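Going through the medicine drawer, one packet at a time
14 May 2022
By Peninah Rweyemamu

I have a confession to make to everybody who reads the Vambridge Neighbors newsletter. Until April, the place where I kept our family's medicines was a kitchen drawer that would only open if you slid a butter knife in from the top and pushed something down. Usually it was the blister pack of antihistamines from two springs ago. Once it was a thermometer, and that was the end of the thermometer.

So when Dede Adjei put up her sign in the library lobby for a drawer clear-out evening, I signed up before I had even finished reading it. Bring a bag, bring your reading glasses, bring whatever has been living at the back, it said. I brought all three (the bag was a big one!) and I had such a good time that I went home and did the bathroom cabinet too.

Dede worked behind a pharmacy counter on Gultari Street for eleven years, and she has a way of making the dullest chore in the house feel like opening presents. We each got a stretch of table and tipped everything out. You would not believe the noise a dozen households' worth of medicine makes when it all gets tipped out at once. Then came the sorting, and I want to pass along how she has you do it, since people keep stopping me at the bus stop to ask.

Start with shape. I had always begun with what each thing was for, coughs here and headaches there, and I would give up after ten minutes with a pile in the middle that belonged nowhere. Dede has you put bottles with bottles, tubes with tubes, boxes with boxes, and then all the flat stuff together. It takes almost no thinking, so you can chat while you do it, and by the end you can see what you own. I had four tubes of the same cream for insect bites. Four! I do not remember being bitten that much.

Then go back through each group and read. Really read, with the glasses on and a good lamp. Look for the name, the strength, the date, and whether there is anything on the package telling you how to take it. Anything you can't identify gets set to one side and stays there until you have asked somebody who knows.

The flat stuff was my favorite part of the evening, which I did not expect. Single-dose packets are the great hiders of the medicine world. They slip under the drawer liner, they get into cookbooks, they travel in coat pockets for years. Between us we had cold drink powders, rehydration salts, stomach powders, and granules of every kind, and a lot of them had come from somewhere else in the world, in a suitcase or a padded envelope from somebody's aunt. I loved that. You could have drawn a map of the neighborhood's families from that one pile.

Packets from China often print the useful things right on the front. The two characters 颗粒 mean granules, and 克/袋 is grams per bag, so 10克/袋 tells you there are ten grams in each one. If you learn just those you can already put a packet in the right group, even if the rest of the label has to wait for a person who reads the language.

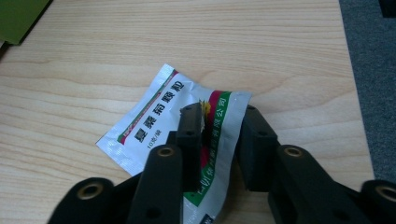 What should I do with single packets that have been separated from their box?
Keep them apart from everything else until a pharmacist has seen them, and don't take one on the strength of the name alone. The box or the leaflet inside it usually carries the dosing directions and warnings, and a packet by itself may not. If you find the matching box later in the sorting, check that the batch number and the expiration date agree before you put them back together.

That answer is very close to word for word what Dede told me, and I have it taped inside my new box at home.

Oh, the new box! I have to tell you about the box. It is an ordinary shoebox with a lid, and it has cardboard dividers that I cut from a cereal carton. Bottles stand at the back. Boxes go on their sides with the names facing up, like books. The flat packets stand on edge in the front section with an index card in front of each kind, and on the card I write what it is, who it's for, and the month it runs out. It looks like a tiny library catalog and I am prouder of it than I should be. My husband has opened it twice just to look.

It lives on the top shelf of the linen closet now. The kitchen was too steamy and the bathroom was worse, and we have grandchildren through here every weekend with very busy hands. Granules in particular do badly with damp. They clump, and once a packet has clumped or puffed up or has a little tear along the seal, out it goes, whatever the date says.

Which brings me to the getting rid of. Please don't pour any of it down the sink. The pharmacy at Ramasamy's takes back old and unwanted medicines in the metal bin near the entrance. Leave tablets in their blister strips, tape down the lids on liquids, and scratch out your name and prescription number on any labels. They can't take needles or thermometers there, so ask at the counter where those should go. Our group sent off some 100 items after the first evening, and that was before we got to Mr. Next-Door's tackle box (he knows who he is).

A few small things I picked up that didn't fit anywhere else:

Write the date you opened it on eye drops. The date on the box is for when it is sealed, and most bottles have a much shorter life once you've started them. The leaflet will tell you how long.

Herbal products count as medicine for this purpose. Several of us had put teas and granules and tinctures in with the spices. Move them over, and when a doctor or a pharmacist asks what you're taking, mention them too. Some of them don't mix with prescriptions.

Don't decant. I had a lovely glass jar with loose packets of three different kinds in it and no boxes. It was pretty and it was useless.

If you have labels in a language you don't read, take a clear photo of the front and one of the back. The photo can go along with you to the pharmacy, or to a neighbor who does read it, and you won't have to carry the whole lot around. We had readers of six languages at the tables, and the evening got quite a bit louder once people started calling out translations to each other. I learned the word for "shake well" in two of them and have forgotten both.

Keep a list. Mine is one sheet of paper folded in the lid. When something gets used up I cross it off, and when I'm at the store wondering whether we have any bite cream, I now know that yes, we most certainly do.

The next clear-out evening is in the same room at the library, straight after the seed swap, and there will be tea again. Dede would like people to bring their own scissors and a marker. If you can't get out, call the library desk and leave your number, and one of us will come sit at your kitchen table and do it with you. I've already done two of those and got fed both times!

I'd been putting this off for years, and it took one evening and a shoebox. Come along, bring the drawer.

Comments

Serkden Road Gardener: I did mine on Sunday mornings over a couple of weeks, going by shape the way you said, and it was so much quicker. Found my late mother's throat lozenges, 1990s tin and all. Kept the tin.

M. in the yellow duplex: Does the bin at Ramasamy's take vitamins? I have a whole shelf.

Dede Adjei: Yes to vitamins, M. Leave them in the bottle and tape the lid. And Peninah, you forgot to tell them about pet medicines! Keep those in a separate box altogether, please, with a big label on it. Different shelf if you can.

Tall Paul's wife: The index cards are a great idea. I used the backs of old recipe cards so now the stomach powder is filed behind half a recipe for lemon bars.

R.T.: Could somebody help with labels in Portuguese? I have a bag from my sister-in-law and can only make out the dates.

Peninah Rweyemamu: R.T., bring it next time, we have two Portuguese readers and they both love being asked.

Vambridge Neighbors newsletter | Leave items and letters at the library desk | © 2022 Vambridge Neighbors | Back to top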